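Napa cabbage

Napa cabbage is a leafy vegetable in the mustard family, grown for its long, tightly wrapped heads. It belongs to the same species as the turnip and bok choy, and is only a distant relation of the round green cabbage common in Western kitchens. It is also sold as Chinese cabbage or celery cabbage. The name "napa" is usually traced to a Japanese word for the leaves of vegetables and has no link to the Napa Valley in California.

Description

The head is oblong, with broad white ribs and thin, wrinkled leaves that range from green to yellow. Inner leaves get little light and are paler than the outer ones. The ribs are crisp and hold a great deal of water. Raw leaves have a mild, slightly sweet taste with little of the sharpness found in mustard greens.

Cultivation

Napa cabbage is a cool-season crop. Long days and cold spells early in growth can cause the plant to bolt, meaning that it sends up a flower stalk before forming a full head. For this reason many growers in temperate regions sow in late summer and harvest in October or November. The roots are shallow, and the soil has to be kept evenly moist.

Common problems include clubroot, soft rot, flea beetles and cabbage worms. Tip burn, a browning at the edges of the inner leaves, is linked to poor movement of calcium within the plant and often cannot be seen until the head is cut open.

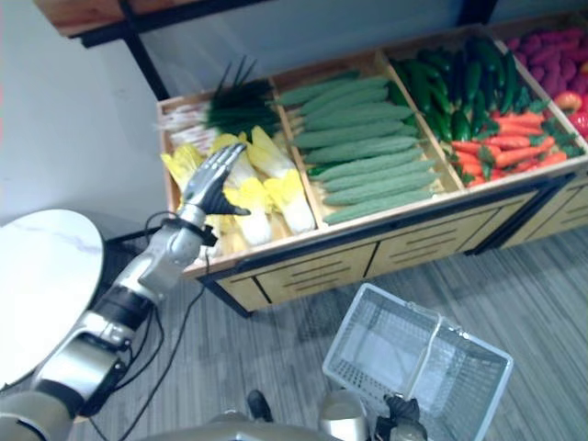 Storage and sale

Heads keep for several weeks in cold, humid storage. Growers often leave the outer leaves on until the heads are sent to market, then trim them. In the Kerbridge district, where the crop is grown on small farms, heads were traditionally wrapped in paper and stood upright in cellars. The grower Zorica Jurić described the method in a pamphlet on winter vegetables, noting that a cellar at Gustden held 400 heads in a good year and 200 in a poor one.

Culinary use

In Korea, napa cabbage is the main ingredient of the most common type of kimchi, for which it is salted, rinsed and packed with chili, garlic and other seasonings. In northern China it is used in soups, stir-fries and dumpling fillings, and is also pickled. Japanese cooks add it to hot pots. The ribs take longer to cook than the leaves and are often put in the pan first.

See also

Bok choy
Kimchi
Turnip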